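Sosden Device Management FAQ

Which laptops can I enroll?
Any laptop on the Sosden list. Older models can be added by hand — ask Dela Kpodo at Brandside for the form.

How many devices does one account cover?
Up to 1000. Larger offices need a second account.

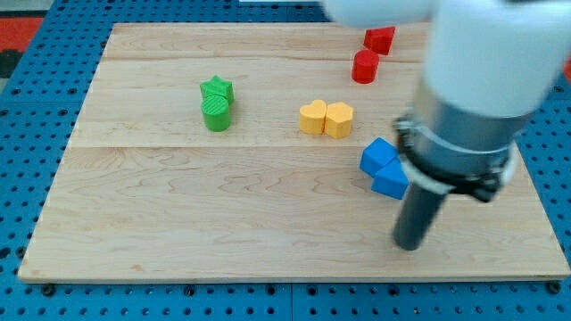

How long does enrollment take?
Allow 24 hours. If a laptop still shows as pending after that, restart it and sign in again.

Can I remove a device?
Yes. It leaves your list after seven days.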